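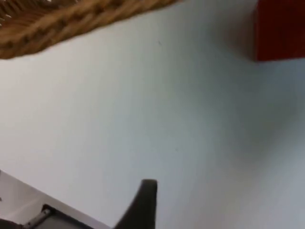
Manee Ruangrit, December

Table tidy-up week, finally. Everything that lives on the Wuvholm table had to come off, get a wipe, go back on or go in a basket. Ended up leaving just the woven one and something red in the corner, plain pale top in between, and I liked it so much I nearly stopped there. Tan weave against grey-white, does it every time. The braiding has proper dark gaps in it, good for texture, terrible for crumbs (old toothbrush, dry, go along the plait and not across). Table wants a damp cloth only, no sprays, learnt that on the last one.

A few notes before the next one. Baskets came from Cluter, 335 baht for the small, 570 for the long. Uthai Duangkaew says I overpaid and that Hutetti do them cheaper, but his has gone wonky at one end already so we'll see. I've had mine through two house moves and it still sits fine.

What goes in: post, keys, tape measure, the good scissors. What doesnt: anything wet, anything with a lid that leaks. Chargers have their own Sowa box now, by the door. Rule is if it's still in the basket after 10 days it gets a real home or gets binned. Found 69 rubber bands on the first clear-out. Kept them all, obviously.

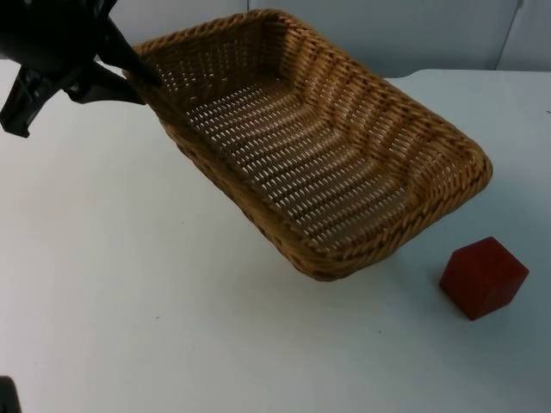

Do you need to line an open-weave basket? Only if you keep small stuff in it, coins or pins or beads. A bit of plain cotton cut to the base is plenty, and it lifts out for a shake.

Shelf next, then the dreaded kitchen drawer. Uthai is bringing his drill round at 10 so there will be noise. More pictures when teh hooks are up.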